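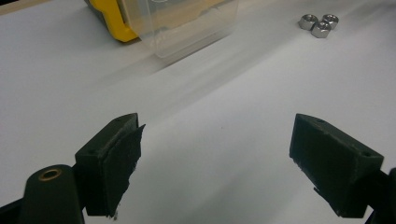

Jaws open, pads with frayed edges. Three hex nuts on the table behind.

Pad wear and dropped parts on the Skeltura hand gripper: frequently asked questions

Which problem does this page cover?
In January we received several reports from Astetti and Uder that small metal parts slipped out of the jaws during recording. The reports concern the hand-held version and also the same fingers when they are mounted on the arm.

What was the cause?
The black gripping pads on the inner side of the fingers. When the pad edge starts to tear, the nut touches the printed finger at one side and the pad at the other side. It then turns and falls. We first suspected the trigger spring and changed it on 2 grippers. This did not help.

How do I recognize a worn pad?
Open the jaws fully and hold them over a white table. Look at the lower end of each pad, where the first loose fibers normally come. A rough edge alone is a warning. If pieces hang down, replace the pad before the next session.

How long does a pad last?
With hex nuts we see about 2,000 grasps. Parts with sharp threads shorten this very much, and we have no good number for them yet.

May I cut off the loose fibers and continue?
For a test, yes. For recorded work, no. The pad becomes shorter at this place and the two sides do not meet evenly anymore.

Must I replace both pads?
Yes, always as a pair, also when one looks better.

Which glue should I use?
The two-part glue from the Bergmann kit. Clean off the old glue completely, press the pad on for 60 seconds and leave it overnight. On Thursday we had one pad come off after only two hours of drying.

Is it a safety matter?
On the hand-held gripper the risk is small. On the arm a dropped nut can get into the joint cover, and this has happened once at Uder. Press stop before you reach for a fallen part.

What about sessions I already recorded?
Please check the last 100 grasps and mark each drop as "pad". Do not delete them.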